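To: Potgate fruit and produce list
Date: 18 October 2020
Subject: Re: Fruit for the Jaltance table

> Do we still want the oval basket for the display? And can
> somebody say what fruit there is, so that I don't buy
> more strawberries than we need?

Yes to the basket, please. As for fruit, we have seven strawberries, two yellow-green apples, a red apple, a dragon fruit and a pomegranate, plus the bumpy green one. They are all on the big black tray, except the green one, which is held just above it.
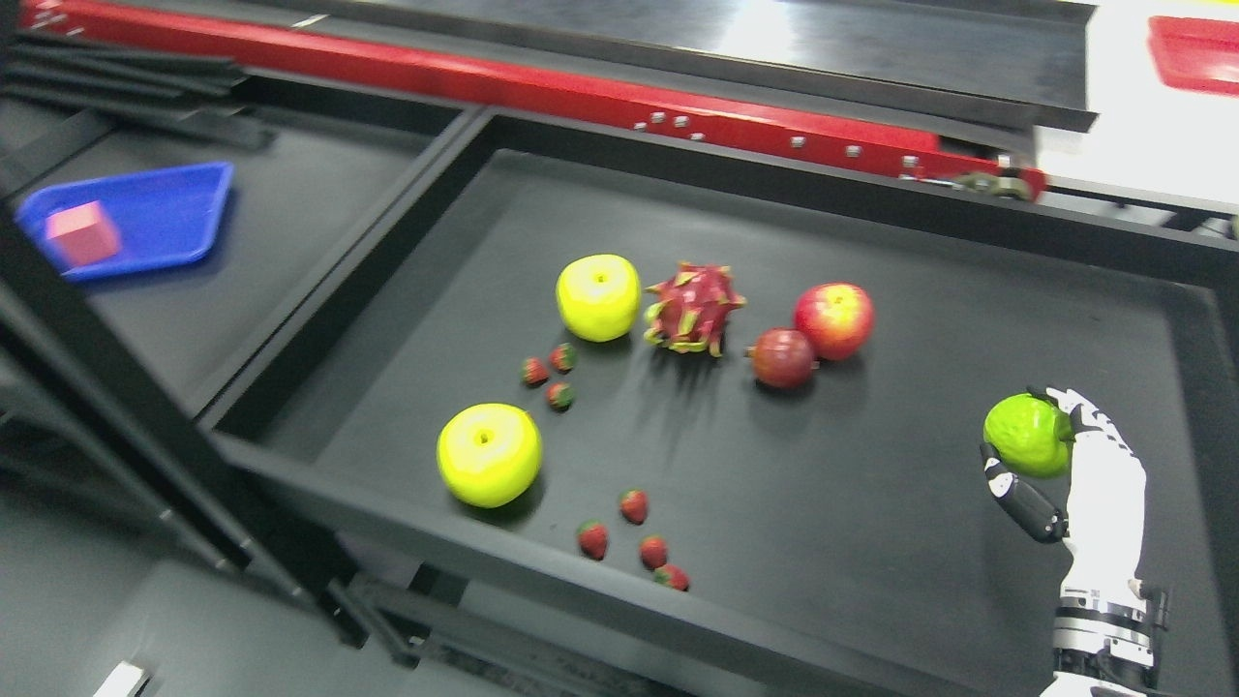

I would keep the strawberries out until last, as they mark easily under anything heavy. Apples and pomegranate first, then the dragon fruit on top with its spikes clear of the rim - we had trouble with that in April.

The wicker one is fairly shallow, so don't buy anything large. A few more strawberries would do, and perhaps a second red apple if Pultent has them loose.
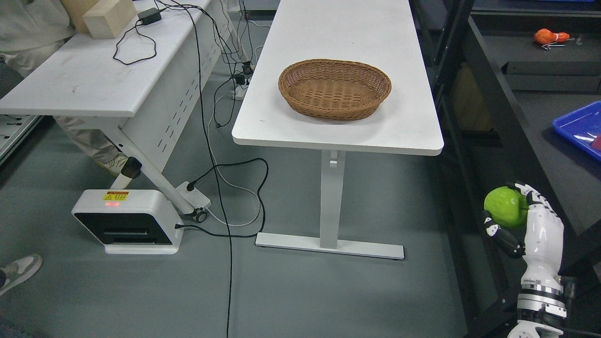 Potgate list editor
Display and produce

I'd like it kept in the middle of the white table, well back from the rounded end. Please leave the other table alone, there are cables on it.

Labels can wait until the Obi order is in.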